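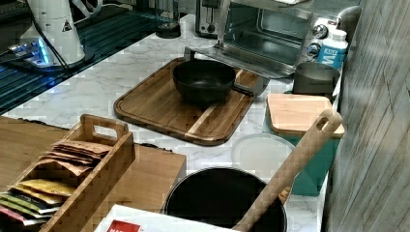
Small appliances on a kitchen countertop with a white marble pattern and gray veining.

Countertop

6 min read

A countertop is a horizontal work surface installed in kitchens, bathrooms, and workrooms, usually supported by base cabinets. The term covers the surface itself, its exposed edges, and any attached backsplash. In British usage the same part is called a worktop.

Dimensions

Residential kitchen countertops in North America are commonly built 36 inches above the floor and 25 inches deep, which leaves a one-inch overhang beyond a standard 24-inch base cabinet. European practice is based on a 600 mm module. Surfaces intended for seated use are set lower, and raised bar sections are set higher. Accessible designs lower the surface and leave knee space below it.

Materials

Natural stone is cut from quarried blocks into slabs 2 or 3 cm thick. Granite resists scratching and heat. Marble is softer and is composed mainly of calcium carbonate, so it is etched by acids such as vinegar and lemon juice. Both are porous to some degree and are normally sealed.

Engineered stone consists of crushed quartz bound with a polymer resin. It does not need sealing, but the resin may discolor or crack under a hot pan. Solid surface material is made of acrylic or polyester resin with a mineral filler. Its seams can be glued and sanded until they are hard to see, and shallow scratches can be sanded out.

Laminate consists of layers of resin-treated paper bonded under pressure and glued to a core, most often particleboard. The top layer carries a printed pattern. Water entering at a seam or sink cutout causes the core to swell.

Wood, stainless steel, concrete, and ceramic tile are also used.

Veined patterns

Veining in marble results from impurities such as clay and iron oxides present in the original limestone. Manufactured surfaces reproduce it by printing or by adding pigment to the mix. In a survey of 631 home kitchens, Halfdan Riis found that pale surfaces with gray veining were chosen more often than any other pattern. The Prelia catalog, used by fabricators, groups such patterns by vein width and direction.

Fabrication and installation

The installer first makes a template of the cabinets, either from thin strips or with a laser measuring device. Cutouts for the sink and cooktop are made in the shop where possible. Inside corners are rounded, as square corners concentrate stress and may crack. Cabinets are leveled before stone is placed, and joints are filled with colored epoxy.

See also: Backsplash; Cabinetry; Sink

Contact the editors | © 2019 Floltari Reference | Back to top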